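4.2 Rotatividade de treinadores e desempenho imediato

A amostra reúne 126 trocas de comando em clubes profissionais de futebol, observadas ao longo de 14 temporadas. Foram excluídas as saídas ocorridas no intervalo entre campeonatos e os casos em que o interino dirigiu a equipe em menos de 4 partidas. Nos demais, a data considerada é a do anúncio público do clube, mesmo quando a imprensa já havia noticiado a demissão.

O efeito de curto prazo segue o padrão descrito por Grecu e Pascu. A média de pontos sobe nas primeiras partidas sob o novo treinador e depois volta ao nível anterior. Quando se controla a força dos adversários pelo índice Zernus, a maior parte do ganho desaparece. Clubes demitem com mais frequência após sequências difíceis de calendário, e o sucessor costuma encontrar jogos mais acessíveis.

O caso do Plornent ilustra o problema. O clube trocou de treinador em fevereiro, depois de três derrotas contra equipes da parte alta da tabela, e venceu as duas partidas seguintes em casa. Em maio, terminou na mesma posição que ocupava no dia da demissão. No Flurnomdale, que manteve o treinador durante uma sequência semelhante, a recuperação teve duração e intensidade comparáveis.

Em 25 dos casos a diretoria contratou o sucessor antes de comunicar a saída do antecessor. Esse subgrupo não difere do restante em pontos por partida, mas apresenta contratos mais longos e maior custo de rescisão. Os valores foram obtidos nos balanços dos clubes e, quando ausentes, na base Pîrvu. A Figura 3 acompanha esta seção.

Figura 3 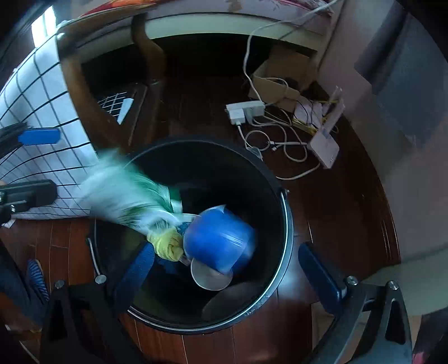 Keith Katene, em comentário à versão preliminar, observou que o controle pela força dos adversários não resolve a questão das lesões: um elenco que recupera dois titulares na semana da troca melhora com qualquer treinador, e o índice não registra essa mudança. Sugeriu repetir a estimativa apenas com os clubes que divulgam boletins médicos.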